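In defence of the dull weekend

August 2021

I spent a recent weekend doing nothing that could be described to another adult. When I was asked about it afterwards, I said "oh, bits and pieces", and watched a perfectly nice person's face close like a shop.

I would like to put in a word for bits and pieces.

There was a time when a weekend was simply the part of the week you weren't paid for. You got up late, you argued mildly over who had finished the milk, you went to look at a shed. Then at some point, and I blame telephones with cameras in them, the weekend became a thing one had to have done something with. It had to be made the most of. People started coming back to work with sunburn and anecdotes. A colleague of mine at the time went up a hill in Plenlow every other Saturday, in boots, and would tell you how high it was before you had your coat off.

I tried to keep up. I bought a tent. The tent was a Fimberg, which I was told was a good sort of tent, and it came in a bag so small that the whole thing could only ever have gone into it once, in a factory, under enormous pressure. We took it to Trusik for two nights. I remember very little about Trusik except the inside of the tent, which was orange, and the sound of a family nearby having the row we were too tired to have. On the way home we agreed that it had been lovely. We agreed on it several times.

The tent has been in the loft for 19 years. I mention this only to show that I have given the alternative a fair go.

What I object to is the idea that the hours at home are the waste left over once the real living has been cut out. Look at the way we talk about them. We "catch up on" the washing, as if it were some way ahead of us and pulling clear. We "get the cleaning out of the way", though out of the way of what is never said. We lose a Sunday to the oven. I have heard a man say he had lost a whole bank holiday to a gutter, in the voice you would use for a cousin at sea.

But the gutter was the bank holiday. He was up a ladder in the fresh air, with a trowel, cross and fully occupied, and there was a sandwich at the end of it. People pay good money for that if you call it a retreat.

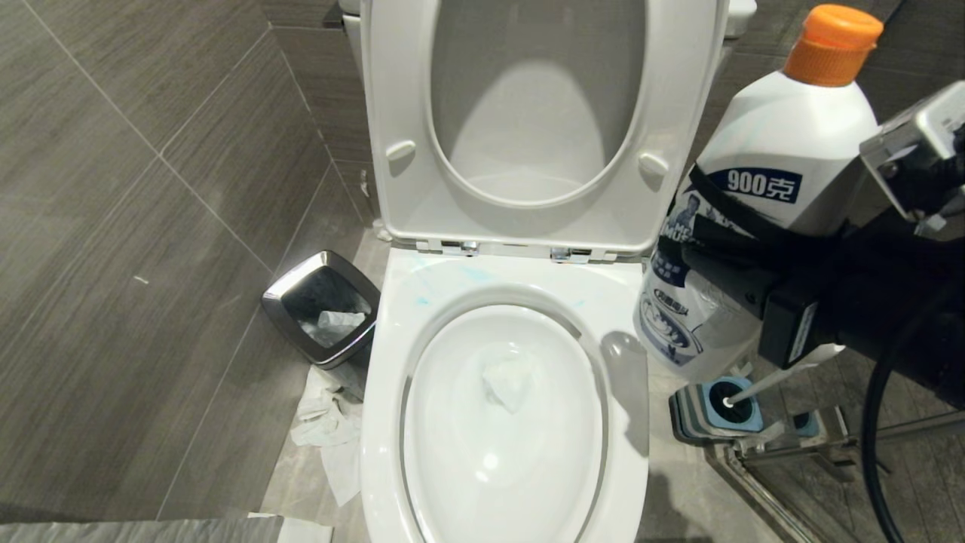
The trouble with chores, as far as their reputation goes, is that they don't stay done. Climb your hill and it stays climbed. Nobody rings you the following week to say the hill has come down again and could you pop back. Whereas I have been wiping the same kitchen worktop since before the children could reach it, and I can't point to a single square inch of lasting progress. If it were my job, I'd have been let go.

I used to find this depressing. I find it rather restful now. There's no question of being brilliant at the worktop. It can't be finished, so it can't be failed, and it makes no demands on my character. While I wipe it I'm allowed to think about anything I like, and mostly I think about what I ought to have said to somebody in December. Some of my best replies have been delivered to a tea towel.

I should say that I am not one of those people who finds housework holy. There is a whole shelf of books now on the deep calm to be had from folding a pillowcase, and I distrust every one of them. They are just the hill again, with an airing cupboard at the top. Once you are folding the pillowcase for the good of your soul, you have to start wondering whether you are folding it well enough, and then whether next door's soul is coming along faster. I want to fold it badly with the radio on. If it ends up as a sort of parcel, fine. It's going in a cupboard.

Nor do I want kit. The market has noticed people like me, and would like us to enjoy ourselves properly. I was lately shown a Reuter broom that cost 50 pounds. It was a handsome thing, and the assistant held it out across both palms as if I might be knighted with it. I asked what it did. She said it was very well balanced. I have a broom already, which leans to the left and sheds, and in all our time together balance has not come up.

And I know perfectly well who used to do all this while the men were up the hills. It would be a bit rich to discover the quiet pleasures of the mop just as it becomes optional. My mother, if I had told her that scrubbing the front step was a kind of freedom, would have handed me the brush and gone to the pictures. She'd have been right. A dull weekend is only a pleasure if it's shared out, and if you could in theory have gone to Trusik instead. In our house the jobs are divided by a system so old that we have forgotten who lost. I do the bins and anything to do with water. I don't do the freezer. I have never been told what would happen if I did the freezer.

What I really miss, I think, is the conversation. People were once able to be boring at each other about their homes for whole afternoons. My grandparents' visitors would sit down and report on their boiler. The boiler would be compared with other boilers. Somebody's brother would be brought in, who had also had a boiler, further north. It was slow stuff, but everybody in the room had something to put in, and you couldn't lose at it. Try that now against somebody who has swum 300 lengths for pleasure. You will be heard out kindly, and then it will be their turn.

So I have stopped saying "bits and pieces". It sounds guilty, and it lets the side down. When I'm asked what I did at the weekend I now say that I descaled the kettle, and I leave a pause, as one would after naming a mountain. It's surprising how often the other person looks quickly over both shoulders and says that they did their grouting. Then their whole face changes, and they want to tell you what they used.

We had over an hour on grouting last time. I've been recommended a small brush. I shall be at home trying it this weekend, and if anybody wants to borrow a tent, it's orange, it has been used once, and it isn't in the bag.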